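Tonholm Clear Tube with Green Screw Cap
Item 2354-G
Sold by Ziteo Office and Bench Supply, Brurkbridge

A small see-through tube for the bits that get lost in a desk drawer: pins, spare pencil leads, beads, sewing needles, watch screws. The mouth is threaded and the cap screws on by hand. The cap has a recess molded into the underside, and there is no separate liner to lose.

Tubes ship with caps on, in bags of 300. Spare caps come in the same green under item 221. They fit this tube only and will not close the wider Mabuza jar.
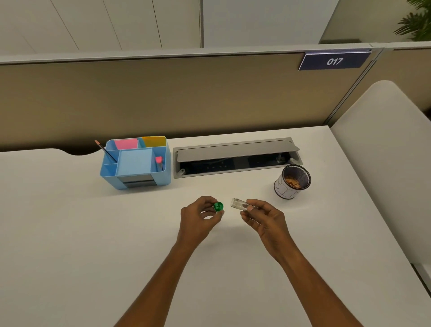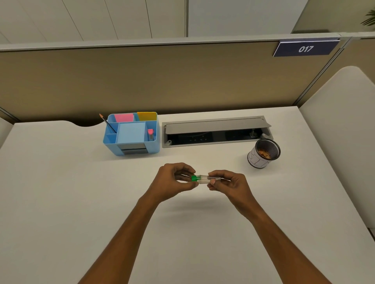 Tonholm clear tube and green cap, held over a white desk with a light blue organizer behind.

Opening and closing
Hold the tube in one hand and the cap in the other. Set the cap square on the mouth and turn clockwise until it stops. Finger pressure is enough. Do not use pliers. If the cap goes on crooked, back it off and start again, or the thread will wear.

Care
Wash by hand in warm water with dish soap. Rinse and let the tube and cap dry apart. Not for the dishwasher or microwave. Solvents and nail polish remover will cloud the wall.

Please note
Not sold for food or medicine. Caps are not child resistant. Keep away from small children.

Ordering
One bag is the smallest order. We had 680 bags on the shelf at the last stock count, 13/01/2018. Labels are not included. Any small paper label will stick to the wall, but leave the threads clear.

Unopened bags can be returned within 30 days. For loose samples or a mixed order with spare caps, ask for Yareli Zamudio at the Brurkbridge counter. Trade accounts are handled by Brynhildur Brynjólfsdóttir.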